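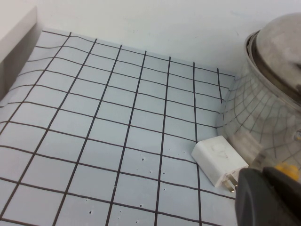 Adebayo Abubakar 在 Edine 管更正已经四年。Edine 是 Cedov 本地的一家新闻网站，也出一份周末纸版，他的职务叫“读者更正编辑”，归总编辑直接管，不进采编例会的排班。谈到更正记录为什么要分栏登记，他拿方格垫子打比方：浅蓝灰的底，粗黑线一格一格，近处格子大，越往远处越小，到了靠墙的地方垫子有点翘，线也跟着弯。“登记表也是这样，近几个月的错误看得很清楚，再往前就挤在一起，有些栏目当初的定义已经走样了。”他目前的主要工作，就是把旧记录按同一套标准重新整理。

Edine 的旧更正有 3000 条左右，最早的只写一句“原文有误，现已改正”，既没有说错在哪里，也没有标明改动时间。Abubakar 认为这类更正对读者没有用处。“读者看过错的那一版，回头再看，文章变了，他不知道变的是哪一句。他可能以为是自己记错了。”

现在的做法是在文末单列一段，写明原来怎么说、应当怎么说、哪一天改的。标题有错的，更正放在文首。涉及个人名誉的，编辑部要在发布更正之前先通知当事人，但当事人不参与措辞。

## 什么算错误

编辑部内部争得最多的，是哪些改动需要公开。错别字不登，除非改变了意思；人名写错一律登。数字写错也一律登，不管差多少。

“有记者跟我说，预算差一点点，四舍五入就没了，何必登。”Abubakar 说，“我说你要是觉得不重要，当初就不该写到那么细。写了，就得对。”

更难处理的是语境错误，也就是每句话都成立，合起来却让人得出错误的结论。今年二月，Edine 刊出一篇关于 Rornlow 镇公交改线的报道，文中引了镇上居民的意见，却没有交代这些居民全部住在新线路的一侧。报道里没有一处事实错误，来信的读者仍然不满意。

编辑部讨论之后，在文首加了一段“补充说明”，又派记者去另一侧做了采访，另发一篇。Abubakar 把它登记在“语境”栏下。他承认这一栏边界不清，不同的编辑会有不同的判断，他自己前后的判断也不完全一致。

“有两条几乎一样的，我一条归了语境，一条归了来源。隔了一年多，我完全想不起当时的理由。后来我要求每一条都写归类依据，哪怕只有半句话。”

## 系统里的痕迹

Edine 用的内容管理系统叫 Ezeani，会保存每一次改动，但保存的内容只对编辑可见。有人提议把全部修改历史向读者开放，Abubakar 没有同意。

他的理由是，一篇突发新闻在头几个小时里可能改上很多次，绝大多数是补充进展和调整语序。“全放出来，读者要自己在里面找哪一次是改错。表面上很透明，实际上把我们的活推给了读者。”

他接受的折中办法是：突发报道在文首标注最近一次更新的时间，并用一句话说明更新了什么；如果更新中包含更正，“更正”两个字必须写出来，不能用“更新”代替。这条规定执行得不算好。他抽查过一个月的稿子，用词混淆的情况在夜班尤其多，后来系统里加了一个必选项，编辑不选改动性质就无法保存。

夜班编辑对此有怨言，认为半夜改一个逗号也要多点一次。Abubakar 说这个意见有道理，目前正在和技术人员商量，让纯标点改动自动跳过。

社交平台上的内容是另一个问题。文章改了，早先发出去的摘要还在流传。Edine 现在的要求是在原帖下面跟一条更正，不删原帖，只有可能造成人身危险时才删除。他说，跟帖的阅读量通常远远比不上原帖，这一点他没有办法。

## 读者来信

指出错误的信大多通过文末的表单进来。表单原来要求填写姓名和电话，去年改成只需填写文章链接和问题所在，说明部分限 800 字。Abubakar 原本担心匿名之后会收到大量谩骂，结果谩骂确实多了一些，有用的线索也多了。

他给每一封指出具体问题的信回信，包括那些他认为指得不对的。“不对的更要回。你得告诉他我们查了什么，查到了什么。有人看完还是不同意，那也行，至少知道有人看过。”

有一位读者连着来信，纠正 Edine 对 Rornlow 一条旧街的叫法。编辑部查了镇里的路名登记，认为报道没有错；那位读者又寄来一张旧地图的复印件，上面确实是另一个名字。两个名字都有人用。最后的处理是在写作手册里加了一条，首次提到时两个名字并列。

## 对记者的影响

更正记录是否计入考核，是记者最关心的事。按 Edine 目前的规定，更正数量不计入，隐瞒错误要计入。记者自己发现并上报的错误，登记时会注明“作者自查”。

Abubakar 反对按数量排名。他说跑市政和法院的记者一年发稿多，涉及的人名和数字也多，更正自然多；写评论的几乎没有更正，也说明不了什么。他给新来的记者讲课时，会发一份从旧记录里选出的 50 条更正，隐去作者，让他们先判断错误可能出在哪个环节：采访时听错、笔记抄错、编辑改错，还是资料本身就错。

“编辑改错的比他们想的多。”他说，“我把这个讲出来，有的编辑不太高兴，但记录里就是这么写的。”

旧记录的整理预计还要做到明年。整理完的部分会陆续放到网站的更正页面，可以按日期和栏目查找。早期那些没有写明错误内容的条目，能从纸版或存档里找到原文的就补上，找不到的会标注“原文不存”，保留在列表里。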